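4. Towel loss and laundering in small guest houses

4.1 Background

Linen is one of the larger running costs of a small guest house, and towels make up more of it than sheets do. Sheets are changed on a fixed pattern. Towels are used for hair dye, muddy boots and the beach, and they leave in suitcases. Earlier work on hotel linen has mostly looked at large sites with their own laundries, where stock is tagged and counted by machine. Small houses send their washing out, or do it in a back kitchen, and keep few records.

We followed 11 guest houses in the coastal town of Lustow from March until the end of the season. Three washed on the premises throughout. The others used the Skitier laundry, which collects from the town and returns the linen folded and bagged. All of the houses bought plain terry towels in a single colour, though the colour differed from house to house. Tan was the most common choice among owners who had given up on white.

4.2 Recording

Each owner was given a paper sheet with columns for towels put out, towels brought back, towels sent to wash and towels withdrawn. A towel was entered as withdrawn when the owner judged it no longer fit for a guest, and the main reason was written beside it: stain, thinning, pulled loops, frayed hem or other. We did not set a standard for these judgements. Owners differ in what they will put in a bathroom, and we wanted the record to show their practice as it stood.

Sewn-in labels were used to tell one purchase from the next. Where the label had been cut out or had faded, the towel was entered under the house only.
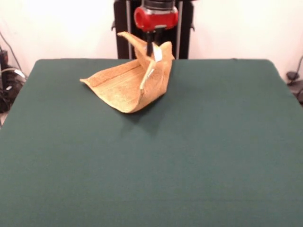
Vol. 11, No. 3

Figure 3. Tan terry towel with a thin white label strip along an inner fold.

The label caused more trouble than expected. Two owners cut labels out as a matter of habit, having had complaints that they scratched. The Skitier laundry also marks its customers' linen with a pen on the label itself, and after repeated washing the pen and the print could not be told apart. For later work we would suggest a coloured stitch in the hem — cheap to add and easy to find in a pile.

4.3 Results

The sheets accounted for 1087 towels. Of these, 859 were still in use when recording stopped. The rest had either been withdrawn or could not be found. Stains were the reason most often given for withdrawal, followed by pulled loops. Thinning was seldom given, which suggests that most towels in these houses are taken out of use well before the cloth wears through.

Houses that washed on the premises withdrew fewer towels for stains. Owners put this down to speed: a marked towel could be soaked the same morning, while one going to the laundry might sit in a bag until the next collection. The same houses withdrew more towels for pulled loops. Their machines were smaller and often overfilled, and two of the owners washed towels together with dressing gowns that had metal fastenings.

Towels that could not be found were spread unevenly. The houses nearest the beach lost the most, and the losses came late in the season. Owners there had begun to lend out older towels for swimming, kept in a basket by the door, but these were entered on the same sheet and we were not able to separate them.

4.4 Folding and storage

Owners were also asked how clean towels were kept. Most folded them in thirds lengthways and then in half, so that the hems were hidden on the shelf. One rolled them to save space. Folding was the point at which most damage was noticed, as it was the only time a towel was opened out and looked at on both sides. Houses that received their towels ready folded tended to find faults only when a guest pointed them out.

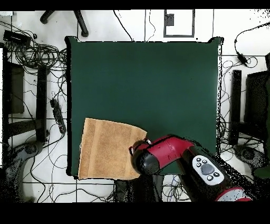
Should a towel with one pulled loop be withdrawn?
Usually it can stay in use if the loop is snipped level with the pile. Loops in terry are not knotted to each other, so a single cut will not run.

Several owners were unaware of this and had withdrawn towels for one loop alone. Two of them changed their practice during the study, which will have lowered their later figures slightly.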